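Nokach Toy Library, Costholm branch — soft toy and storage check
Checked by: Precious Ngcobo
Countersigned: Gert Magagula
Sheet 13, December

Done before opening, bit of a rush. Same items as last time plus the new line on walkways Gert asked for. OK / ACTION / N/A against each, comments after. 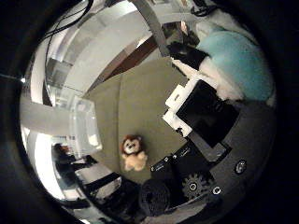

SECTION A: SOFT TOYS

A1 Eyes and noses fixed — OK. Lion's face tugged both sides, nothing moving.
A2 Mane and loose fibres — OK. Reddish-brown bits stay put when pulled, no strands came off in the hand.
A3 Seams — ACTION. One of the rabbits going at the neck, bagged for Gert to mend.
A4 Labels legible — OK apart from the rabbit, washed out completly.

SECTION B: STORAGE

B1 Bins sound, no splits or sharp rims — OK. 
B2 Lids off during sessions — OK
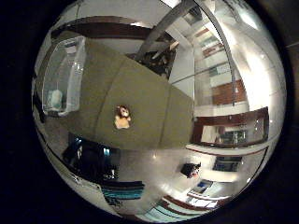 Bins get wiped at close, not at opening, please stop swapping this round. Bistham spray only, the other one leaves a film. The see-through one still has something soft and pale blue at the bottom, so empty before wiping. Spare bins are in the Hlongwane cupboard, key 16.

B3 Nothing stacked above child height — OK, moved two boxes down.

SECTION C: LARGE PLUSH

C1 Fur condition — ACTION. Big peach bear a bit matted in places, brush through. No rush.
C2 Filling even, no hard lumps — OK
C3 Washed this term — bear due, put it on the list

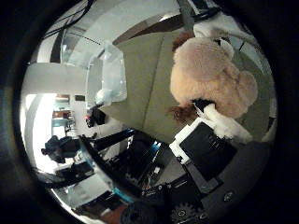 C4 Too big for the machine? — Hand wash and dry flat. Allow two days.

SECTION D: FLOOR AND WALKWAYS

D1 Clear route door to tables — ACTION. Thin white cable across the carpet where people walk, plus a small red thing and a black box on the floor. Tape or re-route cable, shift the rest.
D2 Carpet edges flat — OK

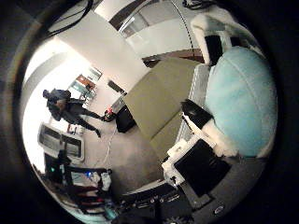 SECTION E: SIGN OFF

Three actions to close — rabbit, bear, cable. Cable first pls. Gert to initial when its done.
Next sheet is 14, blanks in the tray.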